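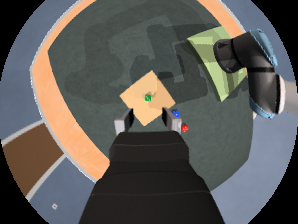

Vista simulada desde la muñeca, con el cubo verde sobre la loseta y el segundo brazo a la derecha.

Inicio | Archivo | Notas de taller | Simulación | Contacto

Imprimir esta entrada | Enviar por correo

Reglas para validar una celda de dos brazos antes de tocar el hardware

Llevo varios meses redactando el procedimiento interno de validación de Drultano, nuestra celda de manipulación con dos brazos y mesa compartida. La versión vigente ocupa demasiadas páginas y casi nadie del equipo pasa de la segunda. Dejo en esta entrada las reglas que considero obligatorias, con los criterios de aceptación que aplicamos.

1. La cámara se valida con su distorsión

La óptica de muñeca es de campo muy ancho y la imagen útil queda inscrita en un círculo. Durante un tiempo rectificamos las imágenes antes de revisarlas, porque resultaban más cómodas de leer. Fue un error: la política de control recibe la imagen sin rectificar, y lo que se revisa debe ser lo mismo que entra en el controlador. Un objeto rectangular próximo al borde, como la placa amarillo verdosa del lado derecho, llega convertido en una cuña. Si el detector se ha ajustado con rectángulos limpios, fallará en esa zona.

Regla: toda revisión visual se hace sobre la imagen nativa. La versión rectificada se admite como material auxiliar y se etiqueta como tal.

2. La oclusión propia se documenta

El cuerpo de la pinza tapa una parte considerable del campo, en la zona central inferior. Se debe generar una máscara de oclusión por cada configuración de dedos (abiertos, a media carrera, cerrados) y guardarla junto con los parámetros de la cámara. Cualquier objeto cuya proyección caiga dentro de la máscara se declara «no observable». Declararlo «ausente» es un fallo grave del registro y obliga a repetir la serie.

Los casos incómodos son los intermedios. Los cubos azul y rojo quedan junto al dedo derecho, y un desplazamiento pequeño de la muñeca en esa dirección podría ocultar uno de ellos. Para esas posiciones exigimos una segunda observación desde otra pose antes de planificar el agarre.

3. Separación entre brazos

Es el apartado que más discusiones ha provocado. Arancibia, la integradora con la que trabajamos, proponía una distancia mínima fija entre eslabones. Con una mesa redonda y dos brazos que pueden entrar por lados distintos, la distancia fija resulta demasiado conservadora en reposo y escasa en movimiento. Adoptamos un esquema por volúmenes:

— Cada brazo reserva el volumen barrido por su trayectoria completa, herramienta incluida.
— Dos reservas no pueden solaparse en el tiempo. Si se solapan, espera el brazo que la solicitó en segundo lugar.
— Un brazo detenido sobre la mesa conserva su reserva. Estar parado no equivale a estar retirado.

El margen que añadimos a cada volumen es de 45 milímetros. Procede de nuestras propias pruebas de frenado y no debería copiarse a otra celda sin repetirlas.

4. Posición inicial de los objetos

Las piezas se colocan con semilla registrada. La orientación de las superficies de apoyo también se aleatoriza: una loseta cuadrada girada unos 45 grados respecto a la pinza debe aparecer en el conjunto con la misma normalidad que una alineada. En la primera versión del generador las losetas salían siempre paralelas a los dedos y el planificador aprendió a no girar la muñeca. Lo detectamos tarde, en diciembre, con la celda física ya montada en Trerside.

5. Criterio de paso a hardware

Una tarea se autoriza en la celda real cuando supera 3103 episodios simulados sin colisión entre brazos y completa al menos 2994 de ellos. Los episodios incompletos se clasifican a mano. Antes bastaba con 2000, cifra que heredamos de un proyecto anterior, Jarkov, con un solo brazo y sin espacio compartido. No he encontrado justificación escrita de aquel número y por eso lo retiré.

Superar el umbral autoriza a probar a velocidad reducida y con parada de emergencia al alcance del operador. No sustituye la evaluación de riesgos de la instalación ni la revisa.

6. Qué se archiva

Imagen nativa, máscara de oclusión, semilla, versión del modelo de contacto, trayectorias de ambos brazos y registro de reservas. Los vídeos de resumen son opcionales — ocupan mucho y rara vez aclaran una colisión que el registro no explique antes.

Queda pendiente el apartado de iluminación. Las sombras del simulador son más suaves que las del taller y todavía no tengo un criterio cuantitativo que me parezca defendible. Lo publicaré cuando disponga de las medidas con la luminaria definitiva.

Imprimir esta entrada | Enviar por correo

Este sitio utiliza cookies propias para recordar sus preferencias de lectura. Si continúa navegando, entendemos que acepta su uso. Aceptar | Más información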